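Revik Trims Sensor Logs Before They Leave the Truck

Revik will begin filtering driving data on board its test trucks in November, the company said Monday, in a bid to cut the time its vehicles spend parked and uploading.

The Flurthorpe firm runs 31 trucks on two freight routes. Each one now sits at the depot for eight hours after a shift while its lidar and camera logs are copied to local storage. With the new software, Revik expects that to drop to four.

"Most highway miles look the same," said Sieglinde Kuhlmann, who heads data operations at Revik. "We keep the hard braking, the merges and the odd stuff — the rest gets sampled."

Atif Minhas, an analyst at Böttcher, said discarding raw logs carries some risk if engineers later need them to retrain a model. Revik said full logs from any safety event will be kept for two years.
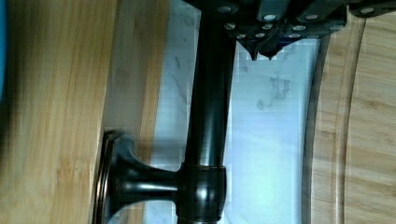 More in Automation

Ballia opens second depot for driverless yard tractors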